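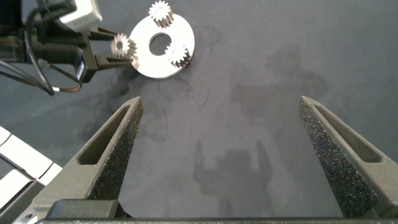
Left arm bringing in a gear, wrist cam

Ayantu Mersha
How do you get clean demos of gears going onto pins? I drive both arms by remote and have 80 runs saved, but I keep fumbling the last little push.

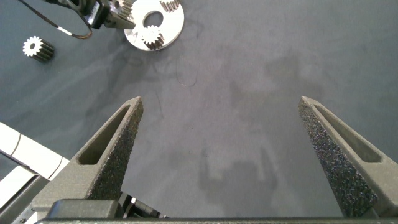
Gear jobs are mostly about patience. I leave the spare arm parked with its fingers wide open, and any loose pinion lying on its side gets skipped until I'm calmer – the policy copies every wobble I make!
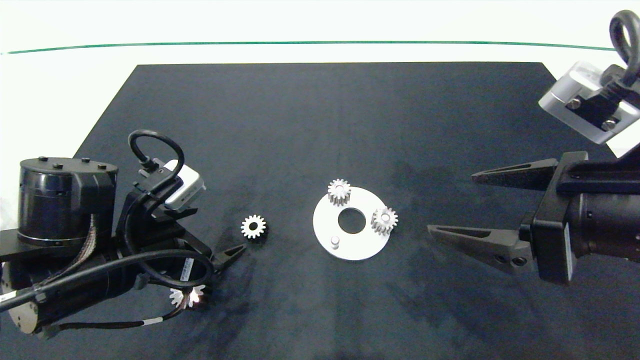 Struan Carnegie
Slow down near the pin and toss the bad runs. I kept 195 and my Stundside setup did way better.

Sorcha Kinnear
Agree on tossing. I'd also practice the push by hand first, no recording, until you quit thinking about it. 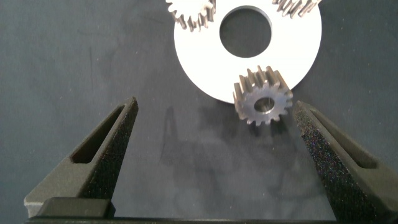
Then do short sessions, 2 a day tops. My thumbs get sloppy after that.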